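4.2 Collecting the tidying demonstrations

Most of our earlier tasks were taught at a table, where the robot is at its best and the operator is sitting comfortably. Picking up litter from a bedroom floor offers neither advantage. The arms have to reach down, the carpet grips whatever is lying on it, and a bin lined with a plastic bag changes shape each time something brushes against it. We chose the task for these reasons, and spent much of June regretting it.

All demonstrations were given by remote control. The operator holds a pair of small leader arms, one for each side, and the robot copies their joint angles. We did try teaching by hand first, with a person kneeling beside the robot and guiding its wrist to the rubbish. This gave smooth paths and sore knees, and it also put a large human elbow into a good share of the camera views. The 57 hand-guided runs are kept in the Pakano set for comparison and play no part in training here.

Remote control brought its own troubles. The leader arms give no sense of touch, so operators judge contact by eye, and early on they judged it badly. Light wrappers were pushed along the carpet for some distance before being caught. Horacio Ocampo, our most patient operator, found that coming in at a slant and closing the fingers slightly early worked better than coming straight down, and the others copied him. The policy later copied them all, including a short pause before each grasp which serves no purpose we can identify.

Each demonstration covers one item, from the first reach to the release over the bin (Figure 6). Operators were asked to leave everything that was not rubbish where it lay. This rule sounds simple until one has to decide about slippers. Disposable slippers are white, flat and made to be thrown away, and two operators held firm and opposite views on whether their time had come. We settled the matter by decree: footwear stays. Clothes and bedding stay as well, whatever their condition.

We recorded 1135 demonstrations, of which 12 were dropped because the Oltness controller lost its link partway through. Clumsy but successful runs were kept. A policy trained only on tidy motions had little idea what to do after a missed grasp, and missed grasps are the one thing we could supply in quantity. Training ran for 3000 steps per item class, with the settings given in Section 3. 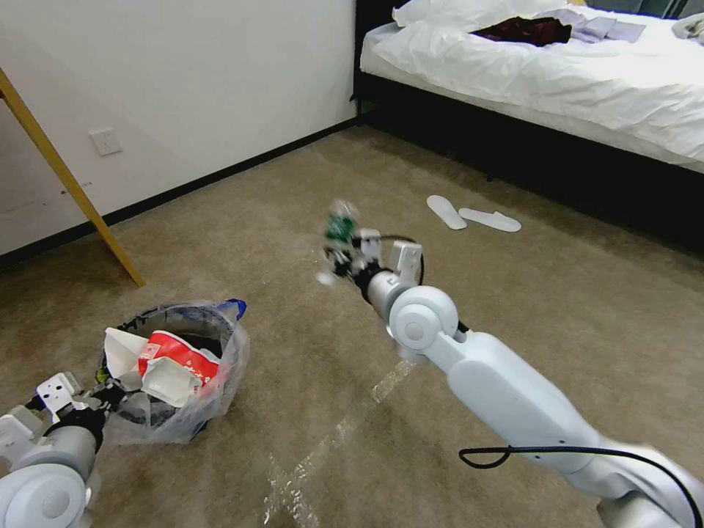 Figure 6. Tidying task: the right gripper holds a small green-and-white item above the carpet, with the lined bin beside the left gripper.

Contact the authors | Back to top
Shares 12 | Comments 0
This site uses cookies. Accept | Manage settings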